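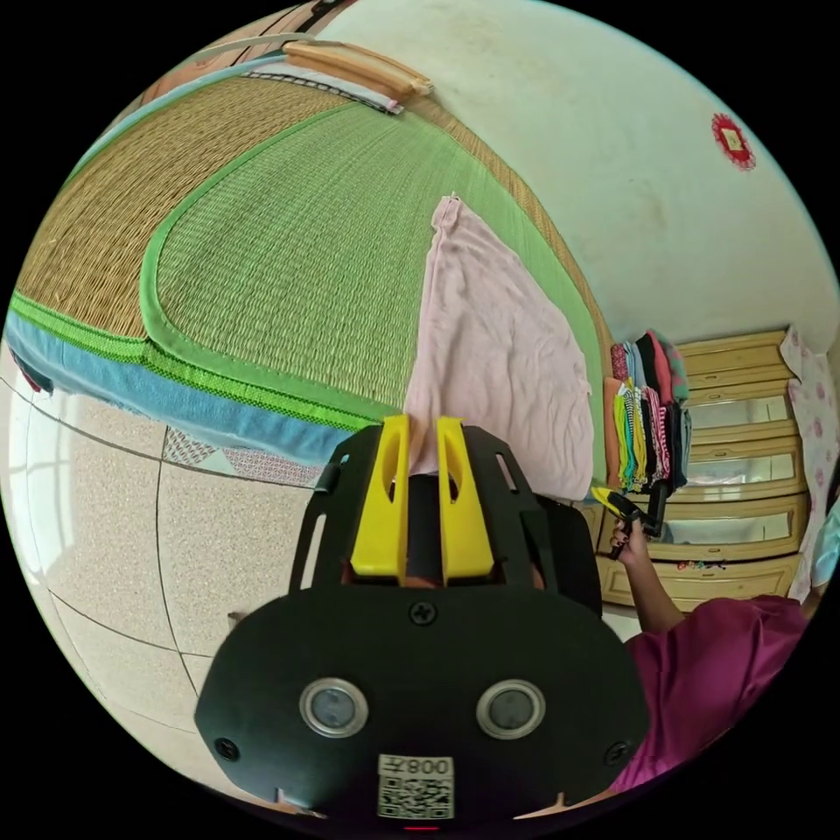

Hermine Ruchti

3.2 Student Choice of Reading Material

The second part of the study considered whether students who select their own reading material keep fuller reading records than students who are assigned a text. Two schools, Tallton and Somer, took part. At Tallton, each class chose its texts from a shared list of 300 titles. At Somer, teachers continued to assign one text per term. All students were asked to write a short entry in a reading journal after each session, and over 1,000 entries were collected by the end of April.

Entries were read independently by two members of the research team and sorted into five levels, from simple retelling to reasoned judgment. Where the readers disagreed, the lower level was recorded. The distribution of levels for both schools is given in Figure 2.

Journals from Tallton contained more questions addressed to the author or to classmates. Journals from Somer were more even in length, and fewer were left unfinished. Teachers at both schools reported that younger students needed help in choosing a text of suitable difficulty, a concern also raised by Berchtold in the pilot work.

Figure 2. Journal entries by level, Tallton and Somer.

The schools differed in class size, and the results should be read with that difference in mind.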